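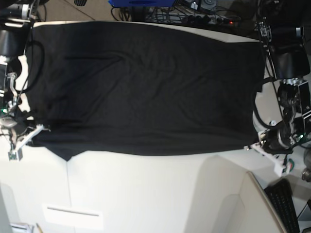
The Bratgate annexation vote has filled our inbox since the hearing, and we've tried to gather up the questions that keep coming back and answer them in one place, in plain words, without sending you off to read the whole petition (though you're very welcome to, it's at the town clerk's counter). Some of you have asked about big things like taxes and some about small things like what you can wear to the polls, and we're glad to have both. On the clothes, a black top like the one spread across the white table is fine as far as its color goes, wrinkles and all. It's the slogans for or against the measure that have to stay outside.

## What exactly are we voting on in April?

Whether the Gosling Road neighborhoods, which now sit in unincorporated Mumero County, should become part of the town of Bratgate. That's the only local question on the ballot. It doesn't touch the school district lines, and it doesn't change anything on the Hilberg side of the creek, whatever you may have heard at the feed store!

## Who gets to vote?

Registered voters in Bratgate and registered voters in the area being annexed. The two groups are counted separately, and the measure has to pass in both. There are 1528 registered voters in the annexation area, so please don't let anyone tell you your one ballot gets lost in the crowd.

## Who would answer if I called for help?

Today it's the county sheriff. If the measure passes, Bratgate police take over patrols after a changeover period of 60 days, and during that stretch either one may come to your door. You'd dial 911 just as you do now. The sheriff would still run the jail and serve court papers, as happens in town already, so you may well see a county car on your street from time to time.

## Will my property taxes go up?

For most homes, yes, a bit. The town rate is higher than the county rate, but the separate fire district charge goes away, and how those two balance out depends on your assessed value. Bring your last tax bill to the clerk and she'll work it out with you at the counter. It's worth the trip, and there's usually a chair.
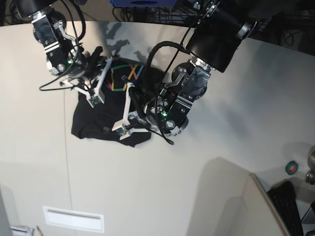 Maureen Treloar: I keep eleven hens and a goat off Gosling Road and I've been told the town would make me get rid of them. Is that so?

No, Maureen, your goat is safe. Animals kept lawfully on the day of annexation can stay for as long as you live there. New flocks would fall under the town rule, which allows 8 hens on a regular lot and more on an acre or larger.

## And my septic system?

It stays, as long as it works. Hooking up to the sewer would be your choice, and the connection fee is $3000, which can be paid over several years on your water bill.

## What happens if it fails in one place and passes in the other?

Then nothing changes, and the same petition can't come back for two years.

## Where can I send a question that isn't here?

Drop it in the box at the library or mail it to Nicanor Nava at Bratgate Town Hall. Please put your street on it, as the answer often depends on which side of the proposed line you live on.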